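Waking Up a Tabletop: Our Alarm Clock Project
Mei Montoya, final report, December 13, 2023

We started in August with one question: why do people still buy bedside alarm clocks when every phone has an alarm built in? My guess was nostalgia. After a term of taking clocks to bits, setting them, missing them and being woken up by them, I think the answer is much more interesting than that!

The budget was 50 pounds for the whole project, so most of our clocks came second-hand. The first was a twin-bell from the Mercado stall, which had no battery cover and a bell that buzzed when it rang (I loved it straight away). The dearest was a Grumalthorpe travel clock that folds shut like a purse, which I ended up leaving out of the bell tests because it only beeps.

We sorted the clocks by how they make their noise and how easy they are to read from a pillow. Shape turned out to matter more than I expected. A twin-bell has its bells on top and a handle over them, so your hand knows where it is in the dark. A square clock sits flatter and takes up less of a crowded bedside table, but in our trials people kept patting the wrong side of it when they were half asleep.
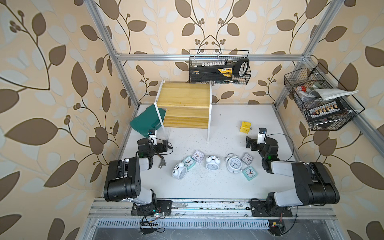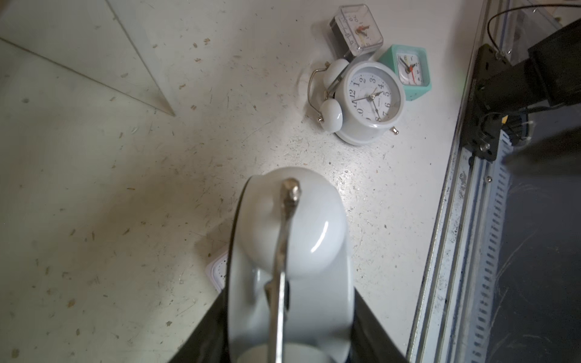

White twin-bell clocks among the group on the table.

Do the two bells make the alarm louder than one would?

A little, but the main difference is in the kind of sound. The hammer swings between the bells very quickly, and as the two are rarely tuned exactly alike you get a rough, clashing ring that is hard to sleep through. When we padded one bell with felt, the sound was softer and much easier to ignore.

For the reading test I asked classmates to lie down, close their eyes, then open them and call out the time as fast as they could. We ran it 51 times over the term, with the curtains drawn and a dim lamp on. Plain black numerals on a white dial did best by a long way. See-through cases look wonderful in daylight – I wanted one for my own room – but whatever is behind them gets mixed up with the hands. Thin second hands made no difference to anybody.

The setting test was less tidy. Several clocks have an alarm hand that only likes to be turned one way, and the Usano we tried went off nine minutes early however carefully we set it. I have put its results in the appendix and kept them out of the main table.

If I carried on, I would look at ticking. Two people refused to sleep near the Brestska model after one night, and a third said it helped her nod off. I would also like to try larger dials, and to repeat the felt test with a proper sound meter borrowed for longer than one afternoon.

Contact: Mei Montoya, via the project office | © 2023 | Back to top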